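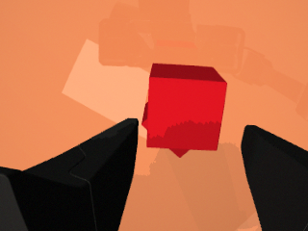 Pririne Color Terms
Data card, version 2

Summary
Pririne Color Terms is a table of English color words paired with sRGB values. It was built for checking color naming in catalog software, mainly paint and fabric listings. The table holds 2,694 rows. Each row is one term as it was entered by one rater.

Files
terms.csv: main table
raters.csv: rater background, keyed by rater_id
CHANGES.txt: edits between versions

Columns in terms.csv
term_id: integer, unique
term: lowercase string, spaces allowed
r, g, b: integers, 0 to 255
rater_id: integer
family: red, orange, yellow, green, blue, purple, brown, pink, gray, black or white
source: litasier or tang

Collection
Rows marked litasier come from the Litasier web form, where raters typed a name for a flat patch on a gray background. Rows marked tang come from the Tang word list, where raters were given a name and moved sliders until the patch matched. The two tasks give different spreads for the same word. Do not pool them without checking the source column.

Raters used their own monitors. No calibration was required. Very dark terms are the least reliable part of the table.

Cleaning
Spelling was normalized to American usage (gray, not grey). Brand names were removed. Terms entered as hex codes were dropped. Modifiers such as "light" and "deep" were kept as part of the term. Family labels were assigned by hand, and "crimson" and "scarlet" are both filed under red. "Maroon" moved from brown to red in version 2.

Known issues
Teal and turquoise are split between green and blue depending on the row.
The red family is overrepresented, with over 1,000 rows.
raters.csv has blank values in the age_band column.
Excel may read some terms as dates. Import the term column as text.

Loading
The files are UTF-8, comma separated, with a header row. The Tronomby loader reads them directly if family is set as the group key.

Last updated
September 11, 2023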